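Home / Notebook / Equipment / People / Log in

Filed under: cell planning, spend requests

18 Feb 2026

Okay, arm budget, round whatever. I told Brodie I'd have a number by lunch and it's well past lunch, so I'm writing down where I've got to before I lose the thread again.

The Plero quote is fine for the arm itself. What's killing us is everything hanging off it! They want 363 for the gripper adapter plate (a plate!) and another 40 for the cable that goes with it, and then the table comes out of our own pocket. I've been running the layout in the sim all morning to see if we can get away with the smaller top, and I'm pretty sure we can, as long as the dish stays over by the fixture and doesn't wander.

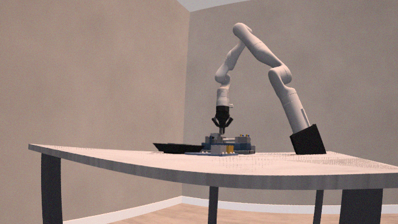
Zellero would throw in the plate, but their lead time runs into September and I don't love that. Tipene thinks we could ask for the loaner in the meantime. Maybe. I've emailed twice and got one very cheerful auto-reply.

Other thing I keep forgetting: fixtures. The blue and gray one is only a model right now, so somebody has to pay to have it made, and I'd want a spare. I've put down roughly 1000 for the pair and I'm bracing for Raelene to cross it out. If she does, I'd drop the spare before I'd drop the second set of fingertips (we go through those, see last year's pages).
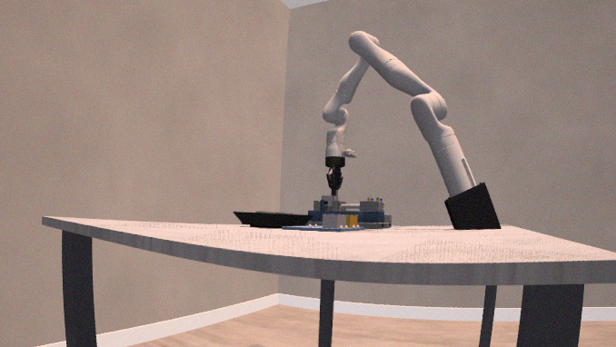 Lutfa read this over my shoulder and says I've left out shipping, and that Pustport charged her 30 just to bring a crate up from the dock, so please add a line for that and stop pretending freight is free. Fair. Line added.

Still to do: get the table price in writing, ask Teguh if the old power drop reaches that corner, and chase Zellero one more time. If there's no answer by the end of the week I'm sending the Plero version up as it stands.

2 comments | 3 shares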